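인쇄하기 | 이메일로 보내기

Pedari 양손 시연 수집 세트 (가정 환경용)

Pedari는 사람이 손에 들고 쓰는 그리퍼 두 대와 기록 장치, 충전 거치대, 교체용 핑거를 묶은 시연 수집 장비입니다. 로봇 팔 없이 사람이 직접 그리퍼를 쥐고 물건을 집고 옮기고 내려놓으면 그 동작이 학습용 에피소드로 저장됩니다. 제조와 국내 출고는 Berorano에서 맡고 있으며, 데이터 정리 프로그램인 Pandey가 기본으로 포함됩니다.

로봇 팔을 원격으로 조종해서 시연을 모으려면 팔을 설치할 자리와 전원, 안전 구획이 필요합니다. 연구실에서는 괜찮지만 실제 가정의 부엌이나 세탁실에 들여놓기는 어렵습니다. Pedari는 가방 하나에 넣어 들고 가서 식탁이나 조리대 한쪽에서 바로 기록을 시작하는 용도로 만들었습니다.

구성품

왼손용 그리퍼 한 대, 오른손용 그리퍼 한 대
허리에 차는 기록 장치와 벨트
그리퍼 연결 케이블 (좌우 길이 동일, 꺾임 방지 커넥터)
충전 거치대와 전원 어댑터
Stilletti 교체 핑거 (부드러운 것 한 쌍, 단단한 것 한 쌍)
보정판
육각 렌치, 여분의 고정 나사
운반용 하드케이스
Pandey 설치 파일과 라이선스 카드

저장 카드는 들어 있지 않습니다. 기록 장치에 내장 저장 공간이 있지만, 여러 집을 돌며 수집하는 경우에는 쓰기 속도가 빠른 카드를 따로 준비하시기 바랍니다. 사용 가능한 카드 목록은 설명서 뒷부분에 있습니다.

그리퍼 본체

한 대의 무게는 핑거를 포함해 400g입니다. 기록 장치와 배터리는 허리 쪽으로 뺐기 때문에 손에 걸리는 무게에는 들어가지 않습니다. 손잡이 안쪽의 방아쇠를 당기면 양쪽 핑거가 같은 폭으로 닫히고, 놓으면 스프링으로 열립니다. 모터는 없습니다. 사용자가 느끼는 저항이 그대로 물체의 저항이므로 무른 과일이나 얇은 플라스틱 용기를 다룰 때 힘 조절이 자연스럽습니다.

핑거의 벌어진 폭은 링크 축에 달린 센서로 읽습니다. 본체의 이동과 회전은 카메라 영상과 관성 센서를 함께 써서 계산합니다. 두 값은 같은 시계로 기록되므로 나중에 시간을 맞추는 작업은 필요 없습니다. 다만 영상에 특징이 거의 없는 흰 벽만 오래 비추면 위치 계산이 흔들릴 수 있습니다. 이런 구간은 Pandey가 표시해 주고, 사용자가 잘라 낼지 남길지 정합니다.

카메라는 손목 위쪽에 고정되어 있고 시야가 넓은 렌즈를 씁니다. 핑거 끝과 작업대, 그 뒤의 주변 공간이 한 화면에 들어옵니다. 렌즈 각도는 출고할 때 맞춰져 나가며 사용자가 바꿀 수 없습니다. 각도가 조금만 달라져도 앞서 모은 자료와 섞어 쓰기 어려워지기 때문에 조절 나사를 일부러 없앴습니다. 렌즈를 떨어뜨렸거나 부딪힌 경우에는 보정판으로 점검하고, 허용 범위를 벗어나면 수리를 맡겨 주십시오.

핑거

Stilletti 핑거는 끝이 둥근 부드러운 형과 면이 곧은 단단한 형 두 종류입니다. 숟가락, 젓가락, 막대처럼 가늘고 매끄러운 물건은 부드러운 형이 낫습니다. 상자 모서리나 손잡이가 있는 용기는 단단한 형이 덜 밀립니다. 한 그리퍼에 서로 다른 형을 끼우는 것도 가능하지만, 같은 과제 안에서는 조합을 바꾸지 마십시오. 조합을 바꿨다면 과제 이름도 새로 만드는 것이 나중에 편합니다.

부드러운 핑거는 소모품입니다. 표면이 번들거리기 시작하면 마찰이 떨어진 상태이므로 교체합니다. 중성세제를 묻힌 천으로 닦을 수 있고, 알코올은 쓰지 마십시오. 표면이 갈라집니다. 기름이 묻은 채로 보관하는 것도 수명을 줄입니다.

사용 시간과 충전

기록 장치를 완전히 충전하면 양손 그리퍼를 연결한 상태로 8시간 동안 기록할 수 있습니다. 화면 밝기를 올리거나 무선 전송을 켜 두면 줄어듭니다. 현장에서는 무선 전송을 꺼 두고, 돌아와서 거치대에 올린 뒤 한꺼번에 옮기는 방법을 권합니다. 거치대에 올리면 충전과 전송이 함께 됩니다.

배터리는 사용자가 교체할 수 있습니다. 기록 중에는 빼지 마십시오. 진행 중이던 에피소드가 저장되지 않습니다. 이미 끝난 에피소드는 영향을 받지 않습니다.

한 에피소드가 기록되는 순서

1. 두 그리퍼를 보정판 위의 홈에 올리고 기록 장치의 시작 단추를 누릅니다.
2. 짧은 신호음이 나면 그리퍼를 들어 시작 자세로 갑니다.
3. 과제를 수행합니다. 중간에 멈춰도 되지만 그리퍼를 내려놓지는 않습니다.
4. 양쪽 방아쇠를 동시에 두 번 당기면 에피소드가 끝납니다.
5. 성공이면 오른쪽, 실패면 왼쪽 방아쇠를 한 번 당깁니다.

보정판에 올리는 절차는 매번 하지 않아도 됩니다. 같은 자리에서 연속으로 수집할 때는 처음에 한 번, 쉬었다가 다시 시작할 때 한 번이면 충분합니다. 작업대를 옮겼다면 다시 해야 합니다.

실패한 에피소드도 지우지 말고 실패로 표시해 두십시오. 집었다가 놓치고 다시 집은 시연은 학습 쪽에서 따로 쓰는 경우가 많습니다. 아예 잘못 시작한 경우, 예를 들어 전화를 받느라 그리퍼를 내려놓은 경우에는 실패가 아니라 폐기로 표시합니다. 폐기는 기록 장치 화면에서만 할 수 있습니다.

과제 카드

세트에는 가정 환경에서 자주 쓰는 과제 카드 8장이 들어 있습니다. 카드에는 과제 이름, 필요한 물건, 시작 배치, 끝난 상태가 적혀 있습니다. 수저 정리, 천 접기, 뚜껑 닫기, 봉지에서 꺼내기, 막대형 도구 옮기기, 용기 쌓기, 행주로 닦기, 양손으로 펼치기입니다. 한쪽 손만 쓰는 과제와 양손을 쓰는 과제는 카드 테두리로 구분됩니다.

카드의 시작 배치는 어디까지나 범위입니다. 물건을 매번 똑같은 자리에 놓으면 학습된 모델도 그 자리에서만 움직입니다. 숟가락 방향을 돌리고, 막대를 조금 멀리 두고, 작업면 위의 다른 물건도 한두 개씩 바꾸면서 진행하십시오. 반대로 끝난 상태는 카드에 적힌 대로 엄격하게 지켜야 합니다. 수저가 통 밖으로 반쯤 걸쳐 있으면 실패로 표시합니다.

과제 카드를 직접 만들 수도 있습니다. Pandey에서 양식을 열어 항목을 채우고 기록 장치로 보내면 화면에 나타납니다. 과제 이름은 동사를 포함해 짧게 쓰는 편이 좋습니다. '주방 3번' 같은 이름은 한 달만 지나도 무엇이었는지 알기 어렵습니다.

장소를 고를 때

정돈된 촬영용 부엌보다 실제로 쓰는 부엌을 권합니다. 양념병이 늘어서 있고 벽에 도구가 걸려 있는 공간이 위치 계산에도 유리하고, 학습 결과를 다른 집에 적용할 때도 도움이 됩니다. 작업면은 나무, 타일, 천 등 여러 가지로 바꿔 가며 모으십시오. 무늬가 있는 식탁보 위에서 수집한 자료가 없으면 모델이 꽃무늬를 물건으로 잘못 보는 일이 생깁니다.

투명한 용기와 광택이 있는 금속은 여전히 까다롭습니다. 창을 등지고 서면 숟가락에 비친 빛이 영상에 강하게 들어오므로, 한 장소에서 방향을 바꿔 두 차례 나누어 수집하는 것이 좋습니다. 형광등 깜박임이 심한 곳에서는 기록 장치의 전원 주파수 설정을 확인하십시오.

케이블은 팔 바깥쪽으로 돌려 벨트 고리에 끼웁니다. 안쪽으로 늘어뜨리면 작업대 위의 가벼운 물건을 쓸고 지나갑니다. 소매가 넓은 옷도 같은 문제가 있으니 걷거나 밴드로 고정합니다.

개인정보

가정에서 수집한 영상에는 그 집의 물건이 그대로 들어갑니다. 약 봉투, 택배 송장, 가족사진처럼 개인을 알아볼 수 있는 것은 시작하기 전에 치워 주십시오. Pandey에 얼굴과 글자를 흐리게 하는 기능이 있지만 비스듬히 찍힌 글자는 놓칠 때가 있습니다. 동의서 양식은 하드케이스 뚜껑 안쪽 주머니에 있습니다. 양식은 필요에 맞게 고쳐 쓰셔도 됩니다.

음성은 기본으로 꺼져 있습니다. 과제를 말로 설명하며 수집하는 경우에만 켜고, 동의서에도 해당 항목을 표시해야 합니다.

Pandey

거치대에서 옮겨진 에피소드는 Pandey 목록에 과제별로 나타납니다. 목록에서 할 수 있는 일은 다음과 같습니다.

좌우 영상과 핑거 폭 그래프를 함께 재생
앞뒤의 불필요한 구간 자르기
성공, 실패, 폐기 표시 고치기
위치 계산이 불안정한 구간 확인
장소, 작업면, 핑거 종류로 걸러 보기
학습용 형식으로 내보내기

원본은 자르더라도 보존됩니다. 잘라 낸 정보만 따로 저장하는 방식이어서 언제든 되돌릴 수 있습니다. 내보낼 때는 원본 해상도와 축소 해상도 중에서 고릅니다. 처음에는 축소본으로 학습을 돌려 보고 문제가 없을 때 원본으로 넘어가는 것이 시간을 아낍니다.

9월 판부터 한 에피소드 안에 여러 단계를 나누어 이름을 붙일 수 있습니다. 이전 판에서 만든 자료도 열리지만, 단계 정보가 들어간 파일은 이전 판에서 열 수 없습니다. 여러 사람이 함께 쓰는 경우 판을 맞추고 시작하십시오.

자체 시험

출고 전 시험용 세트로 가정 부엌에서 모은 에피소드는 1,019개입니다. 과제 카드에 있는 항목만 사용했고, 성공과 실패를 모두 포함한 수입니다. 이 자료는 구매자에게 내려받기로 제공하며, 직접 모은 자료와 섞어 쓰거나 형식을 확인하는 데 쓰실 수 있습니다. 재배포는 허용하지 않습니다.

이 자료를 살펴보면 천 접기 항목이 다른 항목보다 거칠다는 것을 알 수 있습니다. 수집자마다 접는 순서가 달랐고, 저희도 순서를 미리 정하지 않았습니다. 현재 과제 카드에는 순서를 적어 두었습니다.

사용할 수 없는 작업

불을 쓰는 조리, 뜨거운 기름이 있는 냄비 옆 작업
날이 선 칼을 핑거로 쥐는 작업
물속에 핑거보다 깊이 넣는 작업
그리퍼 한 대로 버거운 무거운 냄비나 가득 찬 큰 통 들기

본체는 생활 방수 제품이 아닙니다. 젖은 물건을 집는 정도는 괜찮고, 물이 손잡이 쪽으로 흘렀다면 바로 닦고 말린 뒤 사용하십시오.

관리

하루 작업이 끝나면 링크 부분의 실밥과 부스러기를 솔로 털어 냅니다. 천을 다루는 과제를 많이 한 날은 축 둘레에 실이 감겨 있기 쉽습니다. 방아쇠가 뻑뻑해졌을 때 윤활유를 뿌리지 마십시오. 센서가 오염됩니다. 축 나사를 조금 풀었다가 다시 조이고, 그래도 같으면 점검을 보내 주십시오. 렌즈는 안경 닦는 천이면 됩니다.

주문과 수리

단품 판매는 핑거, 케이블, 배터리만 합니다. 그리퍼 본체는 좌우를 함께 맞춰 출고하므로 한 대만 따로 팔지 않습니다. 한쪽이 고장 나도 수리는 두 대를 모두 보내셔야 하고, 함께 보정해서 돌려보냅니다. 수리 기간 중 대여 세트를 쓰시려면 접수할 때 적어 주십시오. 수량이 많지 않아 기다리실 수 있습니다.

학교와 연구소는 견적서와 사업자 서류를 먼저 받아 보실 수 있습니다.

인쇄하기 | 이메일로 보내기

댓글

구매자
두 달째 쓰고 있습니다. 무게는 괜찮은데 손이 작은 사람은 방아쇠까지 거리가 좀 멉니다. 같이 수집하는 분은 검지 대신 중지로 당깁니다. 작은 손잡이도 팔면 좋겠네요.

대학원생
원격조종으로 하다가 넘어왔는데 하루에 모으는 양이 확실히 늘었습니다. 대신 검수할 게 쌓입니다. Pandey에서 단축키로 성공/실패 바꾸는 거 설명서에 없던데 숫자키로 됩니다. 참고하세요.

답글
숫자키 되는군요. 여태 마우스로 했습니다...

지나가다
케이블 길이 얘기를 좀 더 써 주세요. 키 큰 사람이 벨트에 차고 위쪽 선반 작업하면 팽팽해집니다. 저는 벨트 대신 작은 배낭에 넣고 씁니다.

방문자
부드러운 핑거 알코올로 닦지 말라는 말은 케이스에도 크게 붙여 주세요. 저희는 이미 한 쌍 갈라졌습니다.

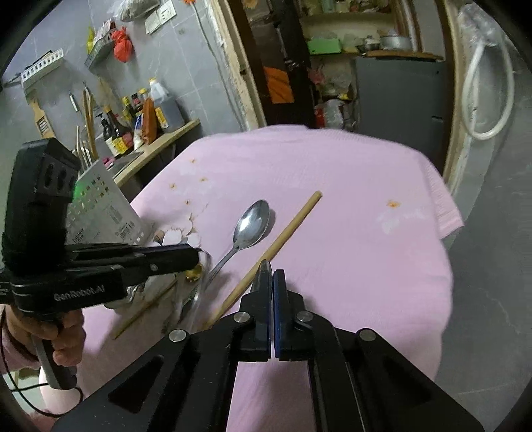
양손 그리퍼를 서로 다른 두 사람이 한 대씩 들고 수집해도 되나요?

기록 자체는 되지만 권하지 않습니다. 두 그리퍼가 기록 장치 하나에 케이블로 연결되어 있어 두 사람이 움직일 수 있는 거리가 짧고, 좌우 손의 간격과 움직임이 한 사람의 시연과 달라져 양손 과제 학습에 섞어 쓰기 어렵습니다. 꼭 필요하다면 과제 이름을 따로 만들어 다른 자료와 구분해 두십시오.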